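Karla Hinojosa maintains the grasp planner at Trondier. Her current problem is clear plastic. "Depth drops out on the bottle body, so we seed the pose from the cap," she says.

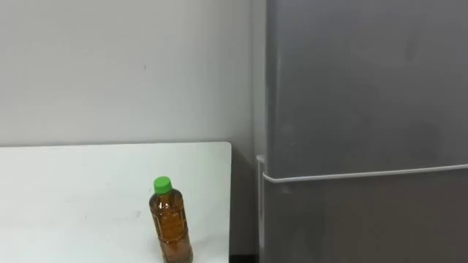 Bottle of tea-colored liquid with green cap, near the table edge.

The planner samples 100 candidate grasps and discards any whose arm path crosses the refrigerator volume. Around 17 survive. "Most rejections are wrist clearance," Hinojosa says.
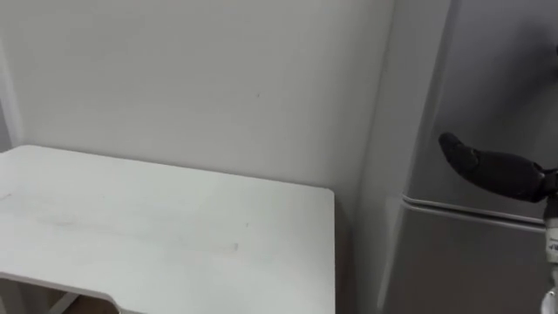 Gripper in front of the upper refrigerator door.

Replanning runs at 9 Hz.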